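Shared Kitchen Meeting – Minutes
Marchetti Building, third floor, 2026-08-12

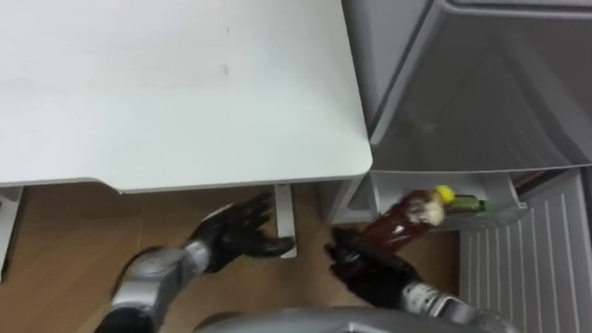 Item 2: the fridge door, the sauce with the yellow cap, and the white table next to them.

Present: eleven residents and one dog, non-voting.
Apologies: Unit 3, who also missed July, and whose yogurt is dealt with under item 2.

1. Minutes of the July meeting

Approved with one correction. The July minutes recorded that the meeting "agreed" to buy a second toaster. Several people remembered this as a long silence. The word is changed to "discussed."

2. The refrigerator

Most of the evening went here, as usual.

The door shelves are still the main complaint. In July we decided that sauces and condiments live in the door and everything else lives inside. Compliance has been good for sauces and poor for everything else, so the door now holds the sauces plus half an onion, two batteries and a birthday candle. The batteries were claimed during the meeting. The candle was not.

A long discussion followed on whether ketchup and its relatives need to be in the fridge at all. The pantry side argued that diners leave it on the table all day. The fridge side said that diners go through a bottle before lunch. A vote was called and the fridge side won by one. The pantry side asked that their disappointment be minuted, and it is.

Agreed:
Sauces go in the door, cap on and wiped, standing up.
One open bottle of any given sauce at a time. The spare stays in the pantry until the first is finished, and "finished" includes the part you have to shake for.
Anything without a unit number on it is communal from Sunday night onward.
The yogurt belonging to Unit 3 goes out tonight. A note will be left. The wording of the note was debated and then delegated.

It was asked who keeps turning the fridge down to its coldest setting and freezing the lettuce. No reply. The setting will be marked with tape.

3. The white table

The table beside the fridge was bought as a landing spot, so that a person unpacking groceries has somewhere to put them. It has mostly been used as a second mail room. The meeting was reminded that a clear table is its normal condition and should stop being greeted as an event.

Unit 8 proposed a fruit bowl. Unit 5 said a fruit bowl is how it starts. The proposal was withdrawn.

There was a question about how far the fridge door swings and whether the table should move left to give it more room. Two people offered to measure and produced different answers from the same tape measure. Left where it is for now – anyone who bangs a hip may raise it again in writing.

Also noted that things roll under the table and stay there. Whoever sweeps should sweep under it as well. The floor between the table legs is still the floor.

4. Cleaning supplies

The Cluvby spray is finished and was not replaced, although the empty bottle was carefully put back in the cupboard. Unit 6 reported that Vososine leaves streaks on the fridge door. Unit 2 reported that it does not, if you follow the label. We will buy one of each and stop talking about it.

The spending limit for supplies stays at 200 dollars a quarter. A request to count coffee as a cleaning supply was refused for the second time.

5. Money

The kitchen fund stands at 1207 dollars. Out of this we have the Hiro repair bill, 514 dollars, for the dishwasher pump. Payment approved. The repair person's written remarks on what was found in the pump were read aloud and then, by general wish, not read any further. Rice should be scraped into the trash first.

6. Any other business

The good scissors are missing again. They are described as orange-handled and sharp, which rules out the pair in the drawer.

Unit 9 asked if the dog could be kept out of the kitchen during cooking. The dog's household will see what can be done and did not sound hopeful.

Second toaster: discussed.

Actions

Unit 2: buy both sprays.
Unit 5: tape on the fridge dial, labels and a pen on a string.
Unit 6: pay Hiro.
Unit 8: yogurt, and the note.
Everyone: look at home for scissors.

The meeting closed at 9:20. Next meeting same place, first week after the holiday weekend. Bring your own chair if you want one with a back.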